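Treatment room safety check – Clokitz Skin and Face Clinic

Date of check: May 9, 2018
Rooms covered: 6
Next full check due: November

1. Couches and stools
Couch locks hold at every height. Pass.
Comment: Stool in room 4 sinks slowly under weight. Taken out of use until the gas lift is replaced.

2. Steamers
Water tanks emptied at close of day, no scale on the nozzle. Pass with comment.
Comment: The Drinix steamer in room 2 spat twice during warm-up. Run it for two minutes facing the wall before bringing it near a client. Descale weekly.

3. Magnifying lamps
Clamps tight, lens covers on when not in use. Pass.
Comment: One cover missing, room 5. An uncovered lens by a sunny window is a fire risk. Cover ordered from Dritton.

4. Creams, peels and masks
All opened jars dated. Fail.
Comment: 13 jars checked on the open shelf, nine with a date. The other four have been thrown away. Write the date on the base of the jar, as lids get swapped.

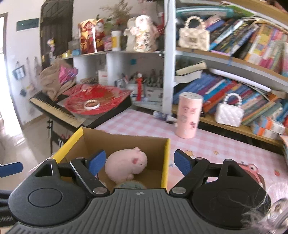

Hygiene and client records

5. Brushes, bowls and spatulas
Clean and used items kept apart. Pass.
Comment: Wooden spatulas are single use. No double dipping, including for wax.

6. Towels and headbands
Washed at 60 degrees, stored in a closed cupboard. Pass.
Comment: The cupboard door in room 1 does not shut fully – hinge to be adjusted.

7. Patch tests
Test recorded at least 24 hours before any peel or lash tint. Pass with comment.
Comment: Two cards had a tick but no time. Both the date and the time are needed. If the client reports itching or redness, do not go ahead.

8. Eye wash and first aid
Bottles sealed and in date. Pass.
Comment: Room 6 bottle was behind the towel bin. Moved to the wall bracket by the sink.

9. Electrical leads
No splits, no taped repairs, plugs sound. Pass.
Comment: Lead on the Li facial massager is short and was stretched across the walkway. Use the socket beside the couch.

Repeat check of items 1, 3 and 4 once the parts have arrived. Keep this sheet in the front desk folder with the last one.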